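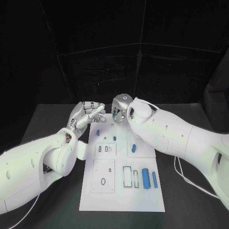
Rahel Frei never wanted to build another synth. Two was plenty, she told me on the phone, and the second one nearly finished her. Then Skomard, the little drum machine her shop Gisler put out in February, sold all 463 units and people kept writing in for a keyboard to go with it.

So now there's Trornix. Small keys, one speaker, runs on batteries. "It's loud for its size," she says. "My neighbor can confirm."

We talked for an hour, mostly about knobs. She hates menus. Hates them. "If I have to press shift to change the filter I'm already bored – I want to grab it and turn it." The first version had a screen, she took it out. Testers complained for a week and then stopped.

The sound is thin up top, warm in the low end. A bit like an old organ with a cold, her words. There's a chorus effect she borrowed from Skomard and a arpeggiator that only goes up. Why only up? "I never liked the down ones."

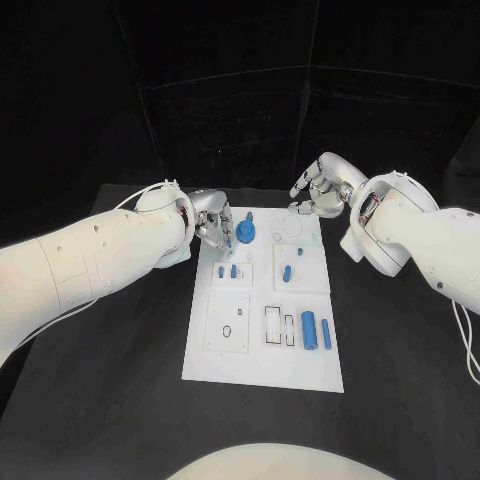
*Two arms at the white board.*

Rahel Bühler, who plays it in the band Drotovov, has taken hers on the road already. "Dropped it twice. Still in tune," she wrote me. She'd like a sustain pedal input. Frei says maybe, next batch.

First run is 2000 units, 3000 if the preorders hold up. No price yet, she's still argueing with the case supplier.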